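Can a Drawing Trick You? A Doubter's Guide to Perspective

People will tell you that perspective is magic. Learn it, they say, and everything you draw will look real. I don't buy it, and I don't think you should either until you've tested it yourself.

Perspective is a set of rules for putting deep things on flat paper. The main rule is short: things that are farther away get drawn smaller. You already knew that. A truck at the end of your street looks tiny, and you've never once believed it was a toy.

So why do we need rules? Your brain is a bit of a know-it-all. It knows a table top is a rectangle, so it tells your hand to draw a rectangle, and then your table looks like it's standing on its side.

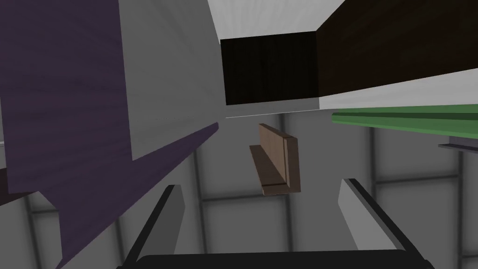

Drawing and Looking

The spot where lines seem to meet is called a vanishing point. Think of a long straight road. The two edges stay the same distance apart the whole way (cars would be in trouble otherwise), but on paper you draw them leaning toward each other until they touch.

Some books say every picture needs one vanishing point. Some say two. One I borrowed said three, and that every good artist uses all 3 every time. Be careful with the word "every." A round bowl of soup doesn't care how many vanishing points you have.

My art teacher, Gizella Pálfi, used to make us check. She had us hold a pencil at arm's length, close one eye, and line the pencil up with the edge of a shelf. Then we moved the pencil down to our paper without tipping it. My shelf came out much steeper than I thought it should. I was sure the pencil was wrong. I did it again and got the same slope, so I had to give in.

Try it with a wall that has bricks or tiles. Stand close to one end and look along it. Now draw the nearest tile and the farthest one you can see. Did you make them the same size? Most people do the first time.

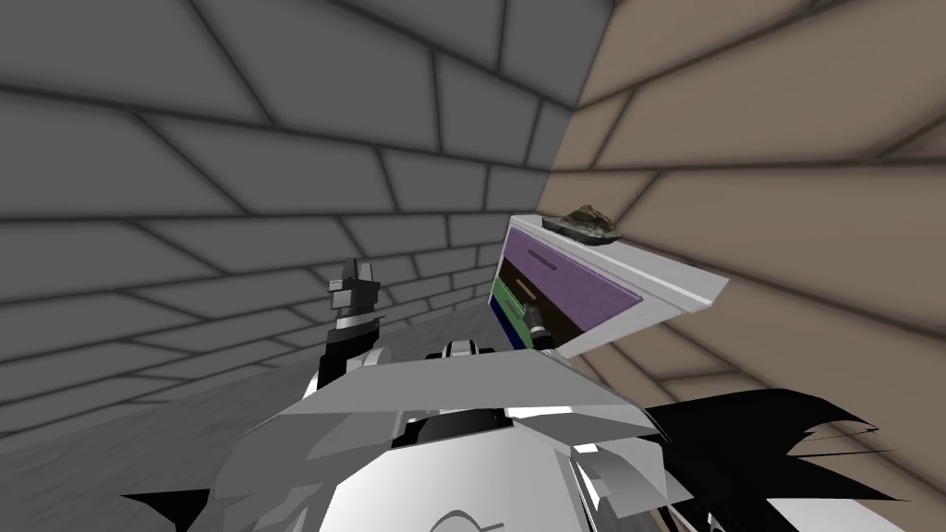

Things People Say That You Should Test

"You need a ruler." Try one box with a ruler and one without. The ruler box will be neater. Is it a better drawing? Ask two friends and see if they agree. When Upendo and Jabari in my class tried this, they argued all through lunch.

"Practice 900 boxes and you'll be an expert." Who counted? If you draw the same box from the same side over and over, you get good at that one box. Turn it, tip it, put it up high so you see the bottom.

"Real artists don't use guide lines." Plenty of them do, and rub them out later. Look closely at a pencil drawing in a museum and you may find some still showing.

"If it follows the rules, it will look right." Draw a cube with its vanishing points very close together on the page. You can follow every rule and the cube will still look stretched and strange. Move the points farther apart and draw it again.

Words to know

Horizon line: a line across your drawing at the height of your eyes. Sit on the floor and it drops with you.

Vanishing point: the place where lines going away from you seem to meet.

Foreshortening: when something pointing at you looks shorter than it is. Point your finger at your own nose and try to draw it. Mine looked like a potato.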